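Kellura — minutes of the April team meeting

Present: Kerttu Lehtinen (chair), Lauri Partanen, Khoa Đào, Châu Hoàng. Absent: Thiện Hoàng, who sent his notes by mail.

1. Demo build
Khoa has put the new demo on the test page. It has 4 caves and one boss. Players finished the first cave quickly, but many stopped at the second, where the rope jump comes too early. Khoa will move the rope jump to cave three.

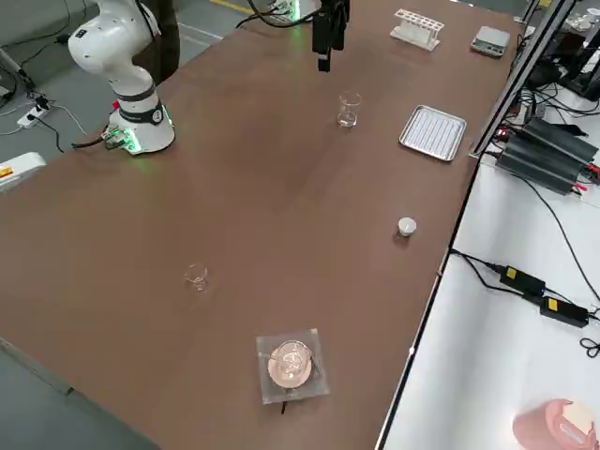 The boss stays as it is. Lauri thinks it is too easy in two-player mode — he will play it again with Châu before we decide.

2. Bug list
Thiện writes that 8 bugs are open. The worst is number 1552: the save file is lost when the player leaves the game during a door animation. Khoa will fix this first.
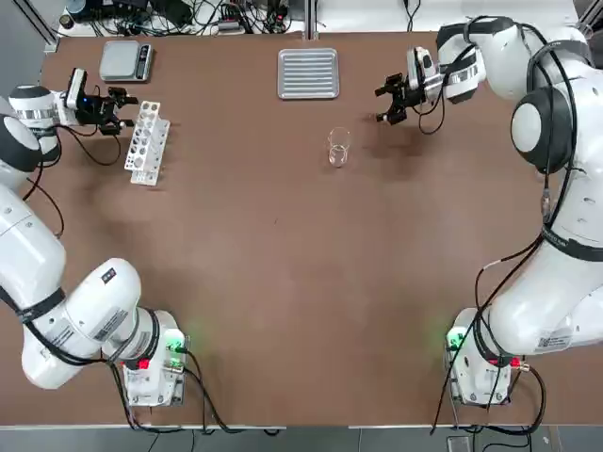
Will old save files work in the next build?
Khoa answered that they will load, but the map will be empty and must be explored again.

3. Music
Châu played two new tracks. The water track was accepted. The second is too similar to the menu music, and she will make it slower.
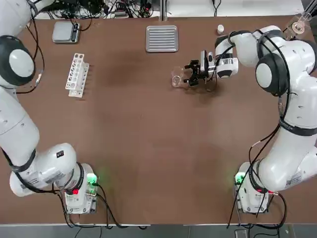
She also asks for a separate volume setting for footsteps. Agreed.

4. Publisher
Cinero wants 200 keys for reviewers. Kerttu will send them when bug 1552 is closed.

Next meeting: in May, same time. Lauri writes the minutes.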